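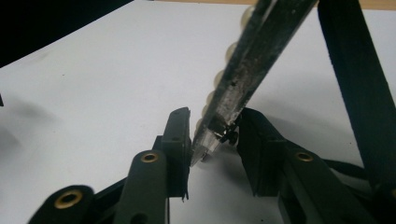

White Tabletops: Frequently Asked Questions

Ordering and sizes

What sizes do the plain white tops come in?
The Brirkari top is made in two depths and three lengths. All of them are the same plain white on the upper face, with no pattern and no printed grid. If you need a size that isn't listed, send us a sketch with the measurements and we will tell you whether we can cut it.

Can I buy the top without legs?
Yes. Choose "top only" on the order page. The holes for our own Gwilliam legs are already drilled underneath. If you plan to use other legs, ask for an undrilled top.

How much does delivery cost?
Orders over $350 ship free within the lower 48 states. Below that, the cost is shown at checkout once you enter your zip code. Long tops come on a pallet and the driver will only bring them to the curb.

Color and surface

Why does my white table look gray in places?
A plain white surface shows every change in the light. The side farther from the window or the lamp will look slightly gray and the side nearest to it will look brighter. Move the lamp and the gray area should move with it. If it stays in the same spot, wipe that spot with a damp cloth. If it is still there after cleaning, write to us.

Will it match my old white table?
Probably not exactly. Whites vary from maker to maker, and older tops have often yellowed. We can mail you a sample chip for free. Put it flat on the old table and check it both in the morning and in the evening.

Does white go with wood-colored furniture?
Many customers put a white top next to a tan or light wood cabinet or shelf. Leave a small gap between the two, or line the edges up exactly. A difference of a quarter inch is easy to see against white.

Is the surface glossy?
No. It has a low sheen. Under a strong ceiling light you will still get a bright area, but you should not see a sharp reflection of the bulb.

Care

What should I clean it with?
Warm water and a drop of dish soap. Dry it with a soft cloth. Please don't use scouring powder or steel wool – they leave fine scratches that hold dirt, and on white those show up as gray lines.

How do I get pen or marker off?
Rubbing alcohol on a cotton pad works for most ballpoint and marker. Press, lift, and use a clean part of the pad each time. Rinse with water afterward. Hair dye and turmeric are harder to remove and may leave a faint stain.

Can I put hot things on it?
Use a trivet. A mug of coffee is fine, but a pot straight off the stove is not.

Can I use it as a workbench?
For light work, yes. Put a mat down before you cut, solder or glue. Metal tools dragged across the top can leave dark marks. Most of these come off with a melamine sponge used gently.

Returns and repairs

How long do I have to return a top?
You have 90 days from delivery. The top must be undrilled by you and packed in the original corner guards.

One corner is chipped. Can it be fixed?
Small chips can be filled with the Dradik repair paste in white. Knut Thiele in our workshop has written a one-page guide to using it, and we put a copy in each kit. For anything larger than a dime, send a photo first.

Who do I contact?
Email the Curora service desk and include your order number. Gaétan Girard handles returns and replacement parts. Phones are answered from 9 a.m. to 4 p.m., except in the last week of November.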